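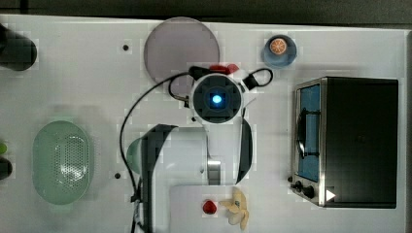 Speaker notes: Where Does the Spatula Go? Putting a shared kitchen in order
Marisol Tello, August 19, 2019

Slide 1. Hello
Wait for people to find chairs. Don't apologize for the title.
Open with the Prillska story. Four of us shared a kitchen on the second floor, and the can opener had no fixed address. You asked for it by shouting. When I moved out in December I found it in my own coat.
Pause. If there's no laugh, move on quickly.

Slide 2. The drawer census
Ask for hands: who has a drawer they have to hold down with one palm to open?
At Hevden we emptied every cupboard in the building and wrote it all down. The list came to 1332 items, if you count lids, and I did count lids. Most people there cooked pasta.
Say the number slowly. It took me a weekend and I'd like some return on it.

Slide 3. Everything out at once
You can't sort a kitchen by peering into it. Clear a table and tip the lot out where people can see it. Expect an argument within minutes, usually over a thing neither side has used since moving in. 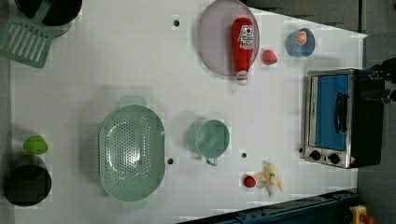 Green spatula, black pot, ketchup: get it all out first, sort later.

Mention the reaching rule here. Whatever you pick up while something is burning lives within arm's reach of the stove. Spatulas, tongs, the one good spoon. The fondue set can live at the top of the building for all I care.
Skip the bit about labels if we started late.

Slide 4. Families
Two ways of grouping – by what a thing is, or by when you need it. Cookbooks like the first. Tired people like the second. At Dasach we grouped by meal and the breakfast shelf is still standing. The baking shelf fell to the snack people.
Someone will ask about plates. Plates go near the sink. I've had this debate in two languages and lost it in neither.
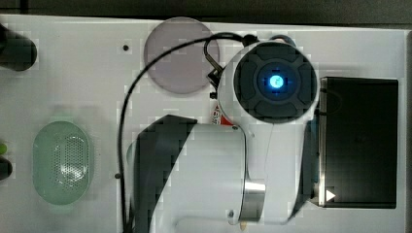 Slide 5. Getting people to agree
Read the Ursu house rules out loud, flat voice, no comment:
Wash it or marry it.
If you moved it, tell someone.
No new mugs.
Then explain that the mug rule lasted some 2 weeks.
Point to make: a rule that needs a sign needs a shorter sign.

Slide 6. Questions
Likely ones: dishwashers (yes), knives in the dishwasher (no), roommates who own a bread machine (good luck).
Handout is by the door. Ask for the pens back.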